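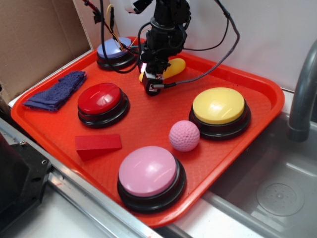
Big push buttons, a dimpled pink ball and a folded cloth share one of the trays at the Zepeda play library.

If you have been meaning to bring the little ones by the Zepeda play library, Sunday is a lovely time to do it, as the back room opens again at 2 with shelves put in order from top to bottom and a good many things that have not been out in ages.

The sorting began in May, when Yesenia Magaña and Pacita Marquez took down every box in the old Indbridge cupboards and started over, one tray to a family. There are 42 trays now, and each goes home for two weeks at a time. The button tray, with its pink, yellow, red and blue domes on black bases, is already the one people ask for by color ("the red one with the buttons, please!"), and Magaña says she has a soft spot for it herself.

"My grandson would press the blue one all afternoon if I let him," she said, "and then he'd want the ball, and then we'd be back to the blue one."

Families who still have pieces from the old boxes at home are warmly invited to bring them along, even if it is only a single block from the bottom of a toy chest, and Marquez will gladly find the tray it belongs to. Borrowing is free with a library card, and there will be coffee and sweet rolls by the side door until they run out.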